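About Vandside Computer Refurbishing
Vandside repairs and rebuilds desktop computers for schools, clinics and small offices in Skaretville and the surrounding county.
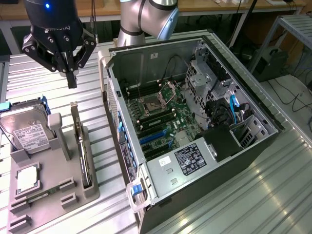

Danjuma Ekpo wrote to us after his office switched over in November that the rebuilt machines ran quieter than the ones they replaced, and that he had expected to spend more on memory than he did. Most of our customers come to us with the same question: whether a given model is worth keeping.

We answer it with a written assessment. Each computer is logged by serial number, opened, cleaned and run through a 30-step inspection covering the power supply, storage, memory, fans and ports. Parts that fail are listed with a replacement price. If the total exceeds the value of the machine, the assessment says so, and the owner decides.

Rebuilt units are load tested overnight before release. Storage drives are erased to a documented standard, and the erase record is sent with the invoice. Drives that cannot be erased are shredded on site.

The company was started by Hemant Rastogi and Pramila Nishad in a rented unit on Tiwari Road. It now occupies 117 Skonow Street, with 4 benches, a parts store and a loading door at the rear. Kuldeep Bhatia manages intake and scheduling. Ramesh Kandpal handles board-level repair – mainly capacitors, connectors and damaged sockets.

Standard turnaround is five working days. Orders of more than 20 machines are scheduled separately, and the largest single order to date was 144 desktops for a school district.

The counter is open for drop-off on weekdays and on Saturday until noon. Please remove any discs and bring the power cord. Laptops and printers are not accepted.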